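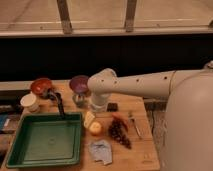 Tabuleiro quadrado verde Kiris

Referência da casa: 17
Disponível para empréstimo e para venda

Vou ser suspeita, porque uso este tabuleiro quase todos os dias, mas se tivesse de escolher uma só peça do armário para levar para casa era esta! É um quadrado de plástico verde, baixinho, com o rebordo levantado a toda a volta e um verde um bocadinho mais escuro na beira. Serve para tudo: levar a fruta para a mesa, juntar os ingredientes antes de começar uma receita, pousar as coisas que pingam (e na minha cozinha pinga sempre alguma coisa).

O que eu gosto mais é do fundo liso. Os copos assentam direitos e passa-se um pano numa volta só. O rebordo tem a altura certa para segurar um limão mais fugidio, e mesmo assim consigo meter a mão lá dentro sem andar a fazer ginástica com os dedos.

Pega-se bem pelos dois lados. Cheio de frascos já pesa, claro, portanto aí levo-o com as duas mãos e peço que me abram a porta.
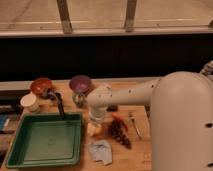

Clube de Cozinha e Mesa | Material e utensílios

O tabuleiro faz parte do nosso conjunto de mesa, que fomos compondo aos poucos e que agora também emprestamos completo. Eu costumo montá-lo numa mesa de madeira clara, onde o verde fica lindo, com o tabuleiro à esquerda e o resto espalhado à mão de semear. Vai assim:

Tabuleiro verde Kiris, a estrela desta página.

Concha escura de cabo comprido, da Skanwood. Chega ao fundo da panela da sopa sem eu queimar os dedos, e quando não está a ser usada encosto-a ao canto do tabuleiro para não sujar a mesa.

Frasco de vidro transparente, da Betancur. Uso-o para açúcar, para arroz, para molho de salada agitado à pressa... O vidro deixa ver quanto falta, e só por isso já me poupou umas idas à mercearia.

Copo branco pequeno. É o meu medidor de preguiçosa: um copo disto, meio copo daquilo. Para bolos a sério usem a balança, por favor!
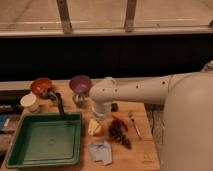

Taças de cor Tusell

A vermelha é rasa e tem um brilho muito bonito por dentro, puxado ao laranja. Ponho-a no fundo da mesa com o que toda a gente vai querer petiscar (azeitonas, quase sempre). A roxa é mais clara no interior e eu gosto de a ver em cima do suporte de vidro transparente, que a deixa mais alta do que a outra e dá logo um ar de festa a uma mesa de terça categoria. O suporte empresta-se com a taça, mas vem embrulhado à parte, e peço que volte também embrulhado à parte.

O que pôr lá dentro

Uvas escuras, sempre que as há! Ao lado do verde ficam uma maravilha, e o cacho inteiro dá menos trabalho do que os bagos soltos. Queijo em cunha também vai bem, só que o tiro do frio uns 17 minutos antes de servir.

Limpeza

Água morna, detergente normal e esponja macia. Nada de palha-de-aço no tabuleiro, que o plástico risca e depois os riscos agarram a cor da beterraba (falo por experiência). Não o levem ao forno nem o deixem encostado ao bico do fogão. As taças lavo à mão, e o frasco seca de boca para baixo, sem tampa.

Empréstimo e preços

O conjunto sai por períodos de 4 dias, com uma caução de 30 euros que devolvo quando as peças regressam inteiras e lavadas. Quem quiser ficar com o conjunto completo paga 50 euros. O tabuleiro sozinho também se vende, é só perguntarem ao balcão.

Em maio há muita procura por causa dos piqueniques, portanto reservem com antecedência. Ao levantar o material, confiram as peças comigo e digam se preferem caixa ou saco; eu prefiro a caixa, por causa dos vidros.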